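How We Take Care of a Robot Hand

My name is Musyoka Nyaga, and I work in the repair room at Sirkora. Today I want to tell you how we look after one gripper. A gripper is a hand for picking up things. Ours has two fingers and we call it Daltar.

You wash your hands before lunch. Daltar needs cleaning too, but water is bad for it, so I use a dry cloth. I wipe each finger slowly, first the inside and then the edges. This takes 15 minutes.

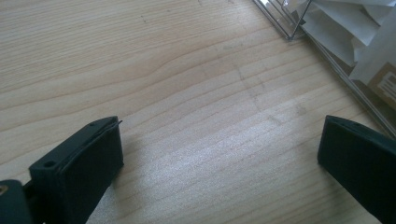
Every gripper must open and close straight. If one finger leans a little, a small box can turn and fall. So I open the hand wide and look at both fingers from the top. The small round holes on the top edges help me, because I can compare one side with the other. I also look for loose bits, like the thin pale piece that is lifting at the corner of the left finger. A loose bit like this can catch on paper, so I take it off with tweezers.

Then comes the closing test. Daltar must close and open 75 times without a strange noise. I write the result in a notebook, with the date and my name. After 2,000 closings we check all the screws again, even when everything seems good. The next big check is in December.

Can you try it at home? Hold a pencil with only two fingers. Now let one finger lean to the side. What does the pencil do?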